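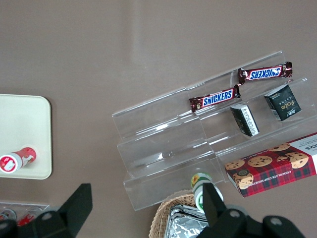

Fig. 4. Stepped stand, part stocked, with tray alongside.

Section 5. Setting out the honesty counter

By now you should have a table that does not wobble (Section 3) and a set of clear acrylic stands that have been unwrapped, wiped and argued over (Section 4). This section covers putting things on them. It is the part everyone thinks they can do without reading, and we have written it on that understanding.

The Gultby counter kit comes with one stepped stand for small goods, one two-level rack for bottles, and two trays. Baskets are your own affair. Binta Amadi, who wrote the first version of this guide for the Stusedik reading room, used a bread basket from home and has never had it back.

What you will need

Stepped stand
Bottle rack
Trays, one for serving and one for packets
A basket or two, woven ones look nicest
A soft cloth
Stock
A cup of something, for the person doing the work

Placing the stepped stand

1. Peel the film off both sides of every shelf. There are two sides. If the shelf looks foggy, you have peeled one.

2. Put the stand on the table with the lowest step towards the customer. Fitting it the other way round produces a small staircase up to nothing, and people do ask.

3. Turn it at a slight angle to the table edge if you like. Square on is tidier. At an angle, two people can look at it at once without touching elbows.

4. Press down gently on the top step. If it rocks, go back to Section 3 and be honest with yourself about the table.

Note: acrylic picks up every light in the room. If the glare hides the goods, move the stand a hand's width and look again from where the customer will be. Do this before stocking. Moving a full stand is described under Cautions.

Stocking the stepped stand

5. Start with the bars. Lay them flat along the step, behind the raised lip, with the name facing out. A Snickers bar will sit quite happily on a step, and it will sit just as happily upside down, so check each one. An upside-down bar tastes the same but makes the counter look as if it was stocked in a lift.

6. Keep bars of one kind near each other, on neighbouring steps if they won't go on one. People who want two should not have to hunt.

7. Stand small boxes up where there is depth for them. Dark boxes with fine gold lettering are handsome and almost impossible to read from a yard away, so give them the best light you have. If one leans, straighten it. If it leans again, lay it down and call it a display.

8. Biscuit boxes go on last. A box of shortbread is wider than it looks in the shop and will usually overhang the step it is given. Let it overhang at the end of the stand, never at the front, where sleeves are.

9. Leave some gaps. A stand with no gaps looks like a puzzle, and people are reluctant to be the one who takes the first piece.

Filling the bottle rack

10. Fill the back row first, then the front. Doing it in the other order means reaching over the front row, and you will find out how far a bottle rolls.

11. Turn all labels to face forward. Six Coca-Cola bottles in two rows of three make a good plain block of red, and one turned away will be noticed by exactly the sort of person who writes to us.

12. Stand the serving tray directly in front of the rack. This is where orders are put together, so resist the urge to store things on it. 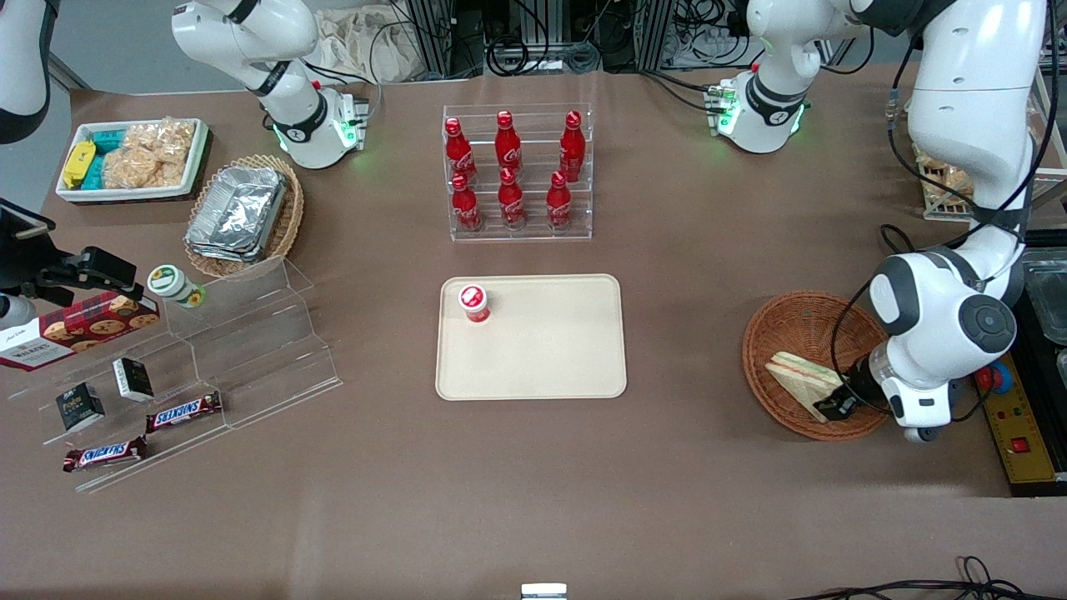 One cup with its lid on, set towards a corner, leaves room for whatever the customer wants with it. Put the cup down first and build the rest of the order around it. Parveen Pathirana puts hers in the middle, and then has to move it for every bar and biscuit, and says she prefers it that way. The tray has a raised rim, so small things that slide will stop before the table does.

Packets and the basket

13. Use the second tray for packets. Put the flat ones in a stack and give the puffed bags the space that is left. Puffed bags cannot be stacked. Filippos Kokkinos has tried.

14. Foil containers go in the basket, piled neatly with their lids on. Lids crinkle with handling and there is no cure for it. Do not iron them.

15. Keep the basket behind or beside the stepped stand, where it can be reached without leaning across the bars.

Cautions

Do not carry the stepped stand when stocked. Everything on it is held by a low lip and goodwill.

Do not clean acrylic with window spray or anything that smells of lemons. Warm water, soft cloth, patience. A replacement Gultby shelf has to be ordered from Zatumier and they are in no hurry, particularly in August.

Keep chocolate out of direct sun. Choose your table at the time of day you will be trading, as a spot that is shady at nine in the morning may be something else by two.

Do not put small bottles or jars loose on the top step. Lay them on a tray, or stand them well back.

Checking the finished counter

Walk away, come back in through the door and look at it as if you were peckish. Can you read the names? Can you pick up a bar without disturbing its neighbour? Is there somewhere to put a cup down? If so, go on to Section 6, Prices and the Tin.

If something still looks wrong and you can't say what, Michalis Tsolakis recommends moving the biscuits. It is nearly always the biscuits.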